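Still wiping my own table

September 7, 2022
by Tainá Toledo

Every fall somebody sends me a clip of a machine clearing a table and asks if I'm ready to eat my words. I am not. The latest came from my old coworker Zhiqiang Long, who has moved to Zorari and now believes in things.

I told him what I tell everyone. Picking up a cup is a nice trick. The chore is the cup plus whatever is under it, and the one next to it that you have to get out of the way first. My nephew could do all of it when he was four, badly, with a sleeve.
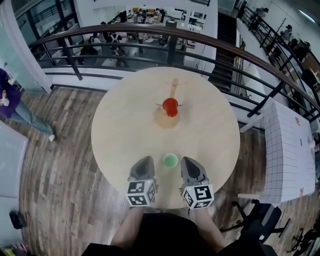

What I would need to see

Look at how the red cup stands right in the spill. Wipe around it and you leave a patch. Lift it and you had better have somewhere clean to put it, and then the bottom of the cup needs a wipe too. The green one is between the gripper fingers, fine, but there's a person's arms behind that gripper, so I'm giving the point to the person.

Zhiqiang says that's the whole idea, people do it first and the machine learns from them. Maybe. He says 1,000 tries, then when I push, 3,000. I asked how many different tables and he changed the subject to Mullia, which folds towels now. It took 11 minutes over one bath towel in the video I saw - sped up, too.

So my terms are the same as last year. My kitchen, my mess, 30 minutes, no one standing by with their hands out. Zhiqiang has until the end of October to find me a machine that will take the bet. I'm not buying fewer sponges.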